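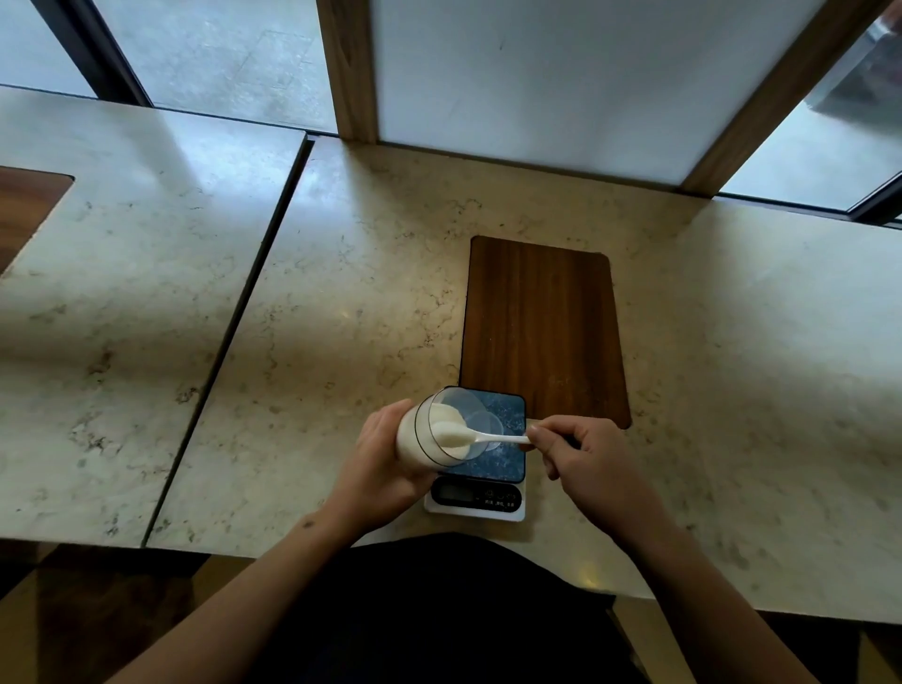 Puffins spend most of the year far out on the sea, and they come to land only to breed. Our group wanted to know how a puffin can carry so many small fish in its beak and still open it to catch one more. The answer is in the tongue and the roof of the mouth. The tongue is rough, and it presses the fish up against small spines, so the beak can open again and the first fish do not fall out. For me it helps to think of a hand tipping a clear plastic cup on its side and a white spoon going in for the thick, creamy stuff inside: each hand has its own job, and the tongue and the lower beak also have separate jobs.

What we did
There were three of us in the group: Fathima Akanda, Humaira Naqvi and me, Bent Bjarnason. Our teacher, Þórey Bundgaard, gave us 30 short videos of puffins coming back to the colony at Jiltorberg. In each video we tried to see which fish the bird had and on which side the tails were hanging. Fathima wrote the table, Humaira looked at every video a second time, and I made the drawings of the beak.

What we found
The biggest load in our videos was 7 fish. In many videos the fish hung on both sides of the beak, but they were not in a tidy order. I had read in a children's book that puffins always put them head, tail, head, tail. We did not see this. The colour of the beak was also interesting. It is bright orange in the breeding season, and after that the outer plates fall off and the beak is smaller and grey. I did not know this before, and it is my favourite fact of the whole project!

The colony
Jiltorberg has 4,000 burrows according to the sign at the parking lot. A puffin burrow is a tunnel in the soft ground, and the pair has only one egg in a year. The chick is called a puffling. It stays inside and waits for fish until it is ready to leave, usually at night.

Problems
Five videos were too dark, so we could not say what kind of fish it was. We wrote "unknown" in the table. Humaira and I also disagreed about two birds, and there we used the lower number.

The drawings and the table are in the blue folder in Þórey's classroom.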